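The Lerkham Round Plate

Turned wood, raised rim, one size

Toast has been badly served by plates. China is cold, and a hot slice laid on something cold sweats underneath until the bottom goes the texture of a flannel. Generations of people have put up with this and called it breakfast. We sell a wooden plate.

The Lerkham is the plainest thing in the Hovach kitchen range and the one we get most letters about, some of them kind. It is turned on a lathe by Rüdiger Fuchs, who has strong views on bread and stronger ones on dishwashers, and whose workshop sends us a van-load when he feels there are enough good ones. He will not be hurried. We have tried.

What you get

One large round plate in pale wood, with a shallow dip in the centre and a thin raised rim round the outside. The rim keeps crumbs from leaving, or most of them. The dip is there so that a slice stays where you put it when you walk to the sofa with a mug in your other hand and the post under your arm.

The rings you can see and feel across the face are left by the turning. Rüdiger could sand them away and has declined to. They give the surface a bit of grip and let a little air in under the toast, and after a few months of butter they darken slightly and look rather good. 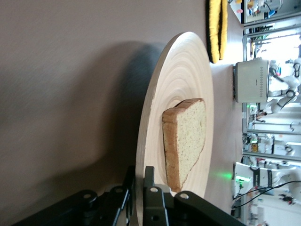

The Lerkham with a slice of white bread.

One slice sits in the middle with plenty of room to spare. Two will go on if they overlap. Three is a stack, and you should consider whether you want a plate or a board.

Size and weight

The plate is 26 cm across. It will go in an ordinary wall cupboard but please measure yours first, as we have had several back from people with charming old cottages and very shallow shelves. It is lighter than a china plate of the same width and makes a pleasant dull knock when set down. If you drop it on a tiled floor the likely result is a dent, which we regard as character and do not refund.

Using it

Toast, bread and butter, sandwiches, cheese, cake, an apple and the knife you cut it with. It copes happily with a boiled egg so long as the egg is in something.

It is less happy with the following. Gravy. Beetroot in any form. Curry, unless you want a yellow plate, in which case go ahead. Anything that needs a steak knife will leave marks, and those marks will still be there when your grandchildren ask about them.

It does not go in the oven, the microwave or under the grill. We are also asked whether it can go on top of the toaster to keep things warm. No.

Looking after it

Wipe it with a damp cloth, or wash it by hand in warm water with a drop of washing-up liquid. Dry it with a tea towel and stand it on its edge until the air has got to both sides. Don't leave it lying flat on a wet draining board, and don't leave it to soak while you think about washing up. Wood drinks, and a plate that drinks from one side only will end up as a shallow bowl.

New plates arrive oiled. Rub in a little more when the surface starts to look chalky, leave it overnight and buff off whatever is left. We sell Schmieder board oil in small tins, and one tin will see to a plate for longer than most people keep the tin. Olive oil is cheaper and goes rancid.

As for the dishwasher, the plate will go in round and come out as something else. We do not replace plates that have been through one, and yes, we can tell.

Questions we are sent

Are they all the same colour?
No. The wood is pale and blond when new but each piece has its own grain, and some are a shade warmer than others. You can't choose. If you order a set we will try to pick plates that look as if they have met.

Do they come in other sizes?
Not at present. There was a smaller one, meant for a single biscuit, and customers quite rightly asked what sort of household stops at a single biscuit.

Mine rocks slightly on the table. Is that normal?
Wood moves a little when it comes from a cold van into a warm kitchen. Stand the plate on its edge for 5 days and try again. If it still rocks, send it back and we'll change it.

Can I cut bread on it?
You can, and plenty do, but the rim gets in the way of a long knife. The Dolik bread board was made for the job and is flat all over.

Will it smell?
Only of what you put on it. Garlic bread is remembered for a day or two. Half a lemon rubbed over the face and rinsed off will help.

Ordering

Sold singly or in a box of 6. Boxes are packed with paper between the plates, and the paper is worth keeping if you are giving them to somebody. The last delivery came in April and the next will be along when Rüdiger says so. Leave your email address and we will write to you once, when they arrive.

Unused plates can be returned in their wrapping. Plates with butter on them are considered used.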